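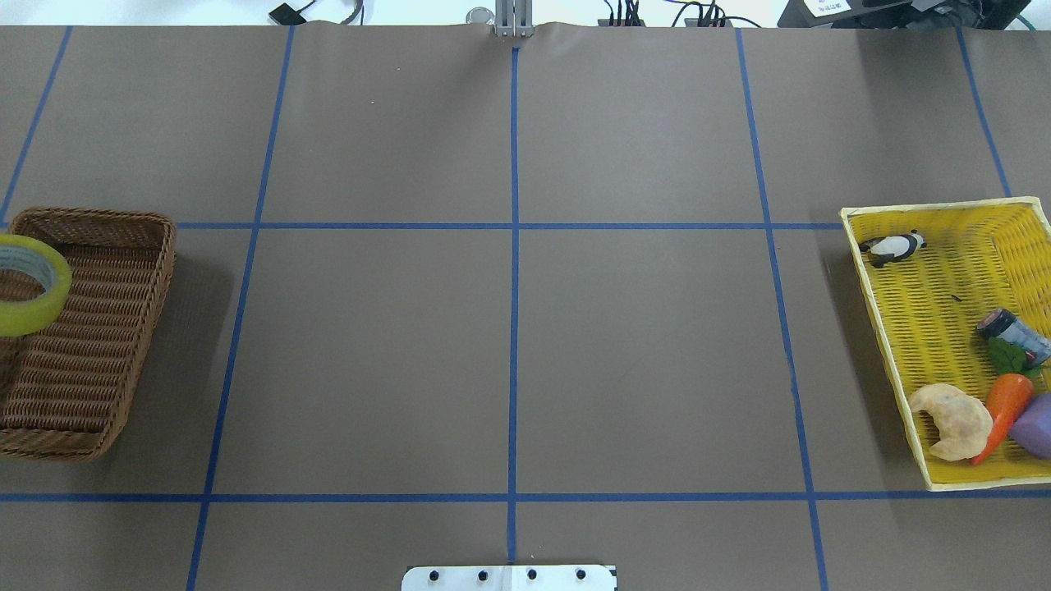

Hukdale Community Supply Room | Packing & Sorting Team
Progress report, June

Grant: Lekano small projects fund, 500 dollars, first half spent

Sorting table is set up. Covered the whole top in brown paper and marked it out with blue tape, baskets at the sides, middle left clear for whatever is being packed. Paper is buckling a bit at the top edge, will pull it tight when we change it. Tape holds fine so far.

Done since last report:
Paper and tape bought, receipts in the shared folder. Baskets came from the Ocampo store, 2 trips because the first lot were too deep to reach into. Wicker one has a roll of tape in it for now, yellow basket is on the other side. Everyone packs from the same layout now so the evening group doesnt have to start over.

Still open:
Labels for the squares. Wanted them on the paper by now, printer trouble. Might just write on the tape.
Second table. Plumamham quoted us for folding legs, waiting on a better price.
Shelf by the door, not started.

Problems: the paper. It creases when heavy boxes get dragged over it, so we're asking people to lift. We have 3 spare rolls which should see us thru to the next report. Also lost most of a week to the floor being redone, so packing hours are behind what we put in the plan. Expect to catch up, will need 5 extra evening sessions, no extra cost to the grant.

Money: on budget. Would like to move what's left on the basket line over to labels and tape, please confirm thats ok before we order.

Next report when the second table is in.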